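Collecting Demonstrations for a Bottle-Handling Policy
Project report, Karness group, 21 October 2018

1. Task

The policy is trained by imitation on teleoperated episodes of a humanoid moving bottles between a table and a refrigerator drawer. Each episode stores the head view, a fixed side view and the joint positions of both arms. The left hand works at the table and the right hand at the drawer.

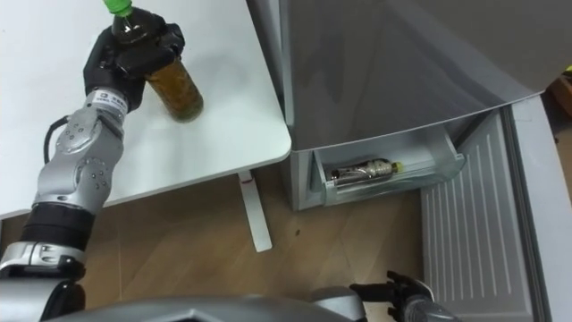 Hatice Sönmez objected at the first review that two operators would grip at different heights, and that the policy would average the two. We kept both operators and recorded the operator as a field in each episode.

2. Side view

The side view is used to check posture and to reject episodes in which the hand passes below the desktop during a transfer.

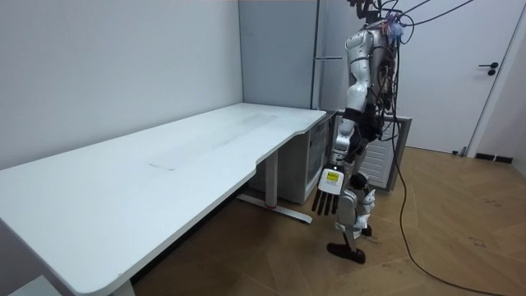 One reader of the draft asked whether idle time at the start of an episode should be kept. It is trimmed — the policy otherwise learns to wait. The trimming script, Soylu, cuts everything before the first commanded joint motion.

3. Head view

The drawer sits low, and an arm can cover it. Of 22 trial episodes, 7 were rejected for this reason. A further 3 were lost to a clock offset between the two views.
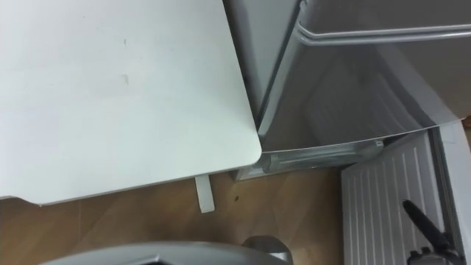

Figure 3. Head view, table corner and refrigerator.

Labels for drawer state are therefore set by hand and not taken from the head view alone.

4. Rest pose

Both arms hang with the fingers down between episodes. The side view is compared with a stored reference before recording is enabled.

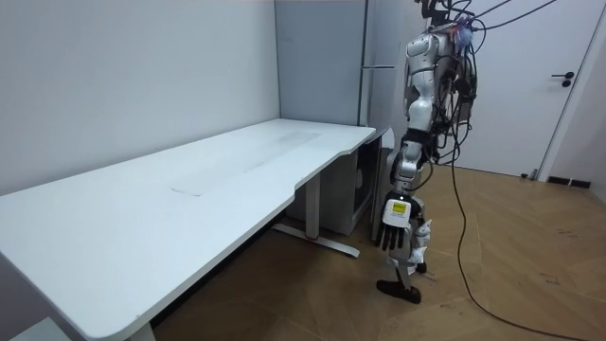
5. Remaining work

The full set is to be recorded by December, with the clock offset corrected first. Training will use the Storkstead loader without changes.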